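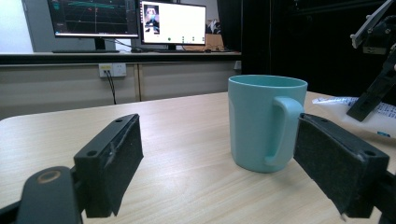

Llevo casi tres semanas peleándome con el informe de tuberías del circuito de refrigeración auxiliar, y por fin puedo escribir algo al respecto sin enfadarme. El trabajo consiste en revisar los soportes de una línea que lleva en servicio desde antes de que yo terminara el instituto. Hay que comprobar que los cálculos antiguos siguen valiendo con las cargas sísmicas nuevas, y los cálculos antiguos están en papel, escaneados torcidos y con anotaciones a lápiz. La mayor parte la he hecho en casa, en la mesa de madera clara, con la taza verde menta a mano y una ventana abierta en la segunda pantalla. Los días de oficina los reservo para las reuniones y para bajar al archivo.

Para quien no se dedique a esto: en una central nuclear, una tubería de las que importan no se cuelga de cualquier manera. Cada soporte tiene su hoja de cálculo, su plano y su número, y cuando cambia algo aguas arriba (un peso de válvula, un espectro de respuesta, una temperatura de diseño) hay que seguir el hilo hasta el último perno. En esta línea son 594 soportes. No los reviso todos uno por uno, se agrupan por tipo y se analiza el más cargado de cada grupo, pero para agruparlos hay que haberlos mirado todos al menos una vez.

El encargo nos llegó en marzo a través de Bahrami, que lleva la parte mecánica del contrato. Ellos hicieron el modelo global y nosotros, en Zalldale, recibimos las reacciones en cada punto y verificamos los soportes. En teoría es una división limpia. En la práctica el modelo venía con una convención de ejes y los planos con otra, y la Z de unos era la Y de los otros. Lo vimos porque un soporte que solo trabaja en vertical salía con una carga lateral enorme. Tardamos dos días en entenderlo y otro en convencerles.

Desde entonces hago siempre la misma comprobación antes de empezar: cojo un tramo recto con peso conocido, sumo las reacciones verticales y miro si me sale el peso del tubo lleno. Se tarda un cuarto de hora. Si no cuadra, no sigo.

El segundo problema fueron los anclajes al hormigón. Buena parte de las placas originales llevan pernos de expansión, y los valores admisibles que se usaban cuando se montó la planta no son los de ahora. Con la norma actual hay que considerar hormigón fisurado, la flexibilidad de la placa y la distancia al borde, y algunos pernos que antes iban sobrados ahora se quedan justos. De los grupos que hemos analizado hasta hoy, 40 soportes no cumplen en primera pasada. Eso no quiere decir que estén mal. La primera pasada es muy conservadora a propósito, con la carga envolvente y la placa rígida, y lo normal es que al afinar caigan casi todos dentro.

Afinar es la parte lenta. Se modela la placa con su espesor real, se reparte la carga entre los pernos como toca y se sustituye la envolvente por las combinaciones una a una. Uso Stellia para las placas. No me entusiasma, porque la salida ocupa demasiado y hay que pelearse con ella para sacar una tabla legible, pero está validada dentro de nuestro programa de calidad y eso pesa más que mi gusto. Para lo demás sigo con hojas de cálculo verificadas a mano. El informe va ya por unas 400 páginas contando anexos, y casi todo es salida de ordenador que el revisor tiene derecho a pedir.

La revisora es Elfriede Kaufmann. He trabajado con ella en dos proyectos antes y ya sé lo que busca: que cada dato de entrada tenga referencia, con número de documento y revisión, y que las hipótesis estén escritas al principio y no repartidas por el texto. Me devolvió el primer borrador con 15 comentarios. Tres eran erratas. Uno era serio: yo había tomado el peso de una válvula del plano del fabricante y no del listado de componentes modificados, y la válvula se cambió hace años por otra más pesada. La diferencia no altera el resultado, pero el dato estaba mal y el informe no podía salir así. Lo corregí, volví a correr los cuatro soportes vecinos y añadí una nota.

El resto de los comentarios eran de forma o pedían más explicación. Con uno no estuve de acuerdo. Ella quería que justificara el coeficiente de rozamiento en los apoyos deslizantes con un ensayo, y yo creo que basta con la referencia que usó el cálculo original, que la propia planta acepta en su base de diseño. Lo hablamos por teléfono y quedamos en añadir un estudio de sensibilidad con un valor más alto y otro más bajo. Salió que en dos guías la carga sube algo y sigue dentro. Es más trabajo, pero ahora el apartado se defiende solo.

Me preguntan a veces si esto no se podría automatizar entero. Una parte sí, y ya lo hacemos. En Bronia, donde estuve antes, tenían una rutina que leía las reacciones del modelo y rellenaba las hojas de cada soporte. Funcionaba bien para los tipos estándar. El problema son los que se modificaron en obra, con una cartela de más o un perfil girado para librar una bandeja de cables, y que solo figuran así en el plano de montaje final. Esos hay que mirarlos, y si el plano no se lee bien, pedir una inspección en la próxima recarga. Tengo once en esa lista.

Lo que queda es cerrar el grupo de los muelles, comprobar los recorridos en caliente y en frío contra el rango de cada fabricante y pasar la revisión B a firma. También tengo que rehacer el índice de anexos, que se me descolocó al insertar el estudio de sensibilidad y ahora el anexo F aparece citado como E en media docena de sitios. Cuando esté entregado quiero escribir una entrada sobre los soportes de muelle, que dan para bastante y sobre los que hay muy poco en español.

Publicado el 2025-09-26

Compartir 7
3 comentarios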